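Two arms now, or one arm now and one next year? (small kitchen prep cell)

posted in Planning & Purchasing, 641 views

kurkemero_kitchen
We run a small catering prep room and have finally got money set aside for automation. The job is loading roasting pans: lemons, onions and potatoes go from a board or a tray into the pan, then a person slides the pan into the oven. It is dull work and we lose staff over it.

The budget will cover either 2 arms from Telum with their basic grippers, or one better arm from Branier with a wrist force sensor and a longer warranty. The Telum salesman says the second arm pays for itself because it can hold the pan still while the first one loads. The Branier people say a clamp does that job. Both of them sell what they sell, so I would like to hear from somebody who has bought one or the other.

We have simulation software on trial and can model the table before we spend anything. I don't know how far to trust it. I also don't know what to set aside for the things that are not on the quote. The room gets washed down every night, if that matters.

greaseandgears
Get two. You will want the second one later and the price only goes up. We started with one and regretted it.

tablelayout
I would slow down before choosing a brand. Write out what each arm does during one full pan, step by step, with a time next to each step. If the second arm's column is mostly "hold pan," then the Branier people are right and you should buy a clamp. If it has real work in it, such as picking from a second board or turning the pan by its handles, the pair starts to make sense.

Things that were missing from our first quote:

- Mounting plates and the stand. A table that people lean on is not a base for an arm.
- Spare fingertips. They wear out, and food-safe ones cost more than the standard set.
- Covers. With a nightly washdown, ask each supplier in writing what the arm and the gripper are rated for. The two ratings can be different.
- A safety review of the finished cell. Our reviewer charged for 2 visits because we moved the table after the first one.
- Training for whoever is on the early shift.

We kept 2,000 dollars back for small parts and spent all of it by April.

On the simulation, use it for reach and layout. It is good for finding out that an arm can't get over a deep rim, or that the board needs to move closer. I would not use it to judge grip. Fruit varies in size and skin, and the model we used was a lot more forgiving than a crate of real lemons. Put your own pan sizes in, including the handles. We modeled ours as a plain oval and found out later that the upright handle was in the way of the wrist.

The layout we tested looked like this before any picking was tried:

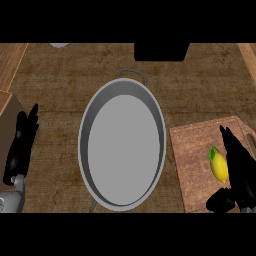 Simulated two-arm layout: empty roasting pan in the middle, lemon on the cutting board, right gripper beside it.

We ran that with the Quintela planner, and most of the changes we made came down to where the board sat. Moving it cost nothing on the screen. Drilling a new stand would have cost us a week.

If your step list comes out close, ask Telum whether the controller for one arm can run a second one added later. If they will put that in the quote, buy one, leave floor space for the other, and decide after a few months of real pans.

kurkemero_kitchen
Thanks, both. I did the step list last night and the second arm is holding the pan for most of it. I have asked Telum the controller question and I'm waiting to hear back. I have also asked both of them about washdown ratings.

Related in Planning & Purchasing
Leasing or buying a first robot arm
What does a safety review cost for a small shop?
Food-safe grippers: which fingertips last?
Used arms: what to check before you pay
How much floor space to leave around a prep table

Contact us | Community rules | Copyright the forum and its posters | Back to top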